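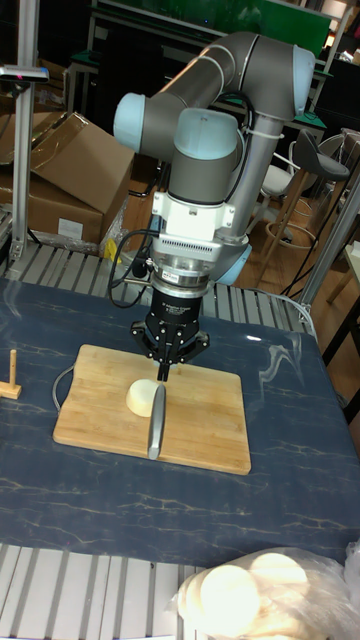
Workshop Notes

Dividing dough on bamboo boards

Villwood's bench guide has been revised following the boards-and-blades review in March. The main change concerns work surfaces. Small bamboo boards with rounded corners are now standard for portioning, and dough is no longer to be divided directly on a covered table. A blade that goes through the dough will mark the cloth, and a patterned cloth hides the cut until the next wash.

Shape the piece into a smooth dome and let it rest for 8 minutes before cutting. Set the knife upright next to the dough, check the line, then press straight down. Do not saw - sawing drags the skin and leaves a ragged face that seals badly. Flour the blade lightly between cuts.

Boards are wiped with a damp cloth, dried on edge and oiled every two weeks. Soaking is not permitted. Any board that rocks on a flat table should be withdrawn.

The Moynihan kitchen switches to the new guide this week. Replacement boards are listed under stock number 1261 and plain kitchen knives under 1681. Queries on either item go to Teresa Cullinane.

Posted 2021-09-27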